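Home | About | News | Programs | Contact

Media release
April 11, 2023
2 min read

Ular Opens Fruit Display and Sorting Program in Rulombridge

RULOMBRIDGE – Ular has opened registration for Inthanon, a short program on the sorting, display and storage of fresh fruit for small grocers, school canteens and community kitchens. The program covers wire baskets, tiered stands and plastic crates, with attention to keeping each variety in its own row or compartment.
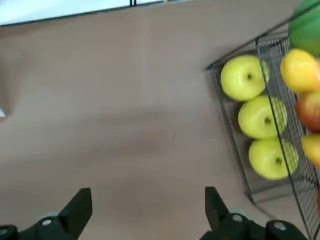
Nantana Saithong remarked that fruit sold from a mixed bowl is handled far more than it needs to be, and that her own shop in Tullby had changed its counter for that reason. Participants will work through 4 sessions, beginning with the grading of fruit by ripeness and colour.

The second session deals with moving stock between containers without bruising it.

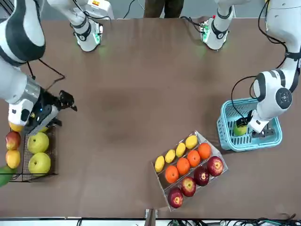
Ular developed the sorting exercises following a review of counter practice completed in December. Organizers favour shallow, open containers for daily use. A basket with slotted sides, such as the light blue one used for the exercises, lets air reach the fruit and is simple to rinse at the end of a shift. Deep tubs are kept for bulk storage only.

The closing sessions are given over to display, with colour blocking by shelf as the principal method.
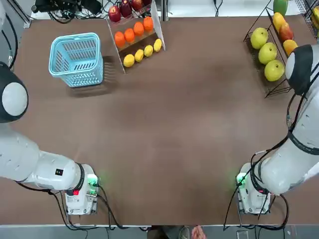 Red apples, oranges and lemons on a clear three-tier stand, with a black wire rack at right.

Registration is open to groups of up to 7. Enquiries may be directed to Usa Panyasiri.

Media contact: Usa Panyasiri, Ular, Rulombridge | © 2023 Ular. All rights reserved. | Back to top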